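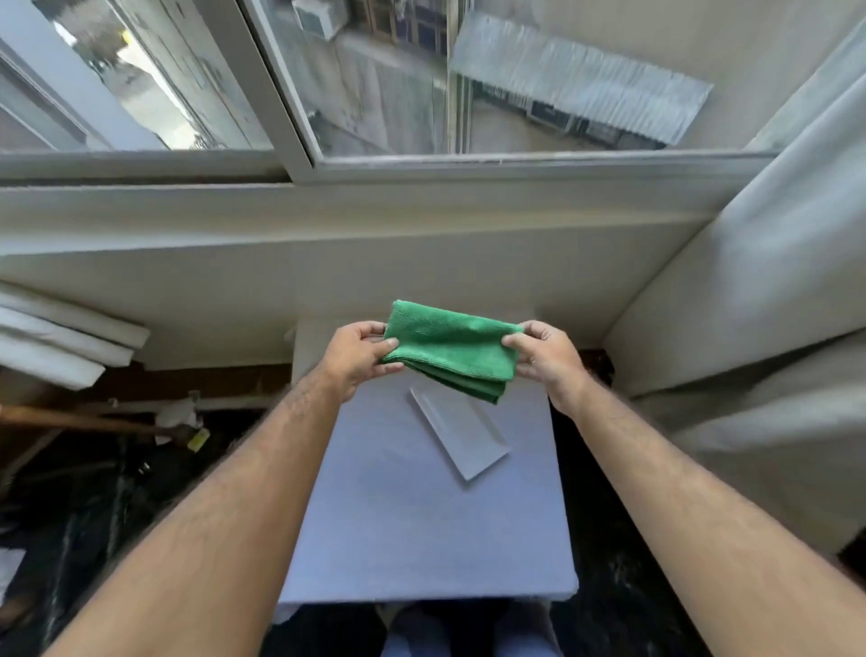 Zotwood Swap Shelf Brings In 169 Household Items

By Stavros Dimitrov
November

What a start for the Zotwood swap shelf! Neighbors dropped off 169 household items in its first month, from cake pans to curtain rods, and most have already found new homes.

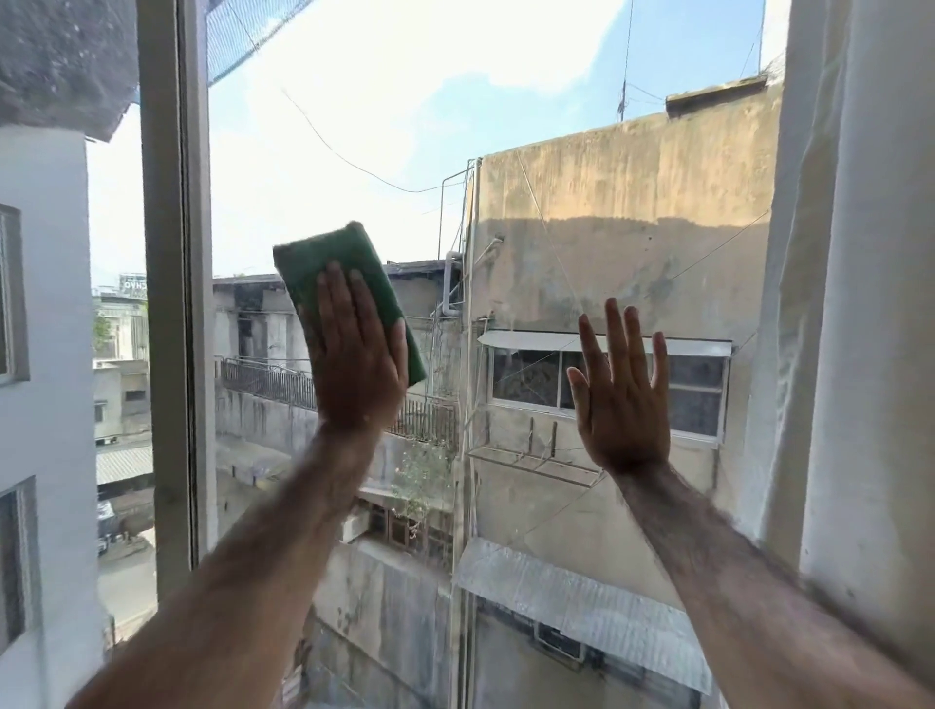 The shelf is in the old Kuren bakery on Navarrete Street, open until 8 p.m., and you can take up to three things per visit. Kitchen goods go fastest (a waffle iron lasted 20 minutes!).

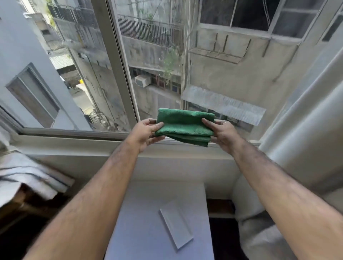

Winter donations are next on the list, with blankets and lamps especially welcome. Cleaning supplies are too, and a green microfiber cloth folded into layers like this one fits nicely in the small bins by the door.

Sign up for our newsletter to get local news in your inbox. No thanks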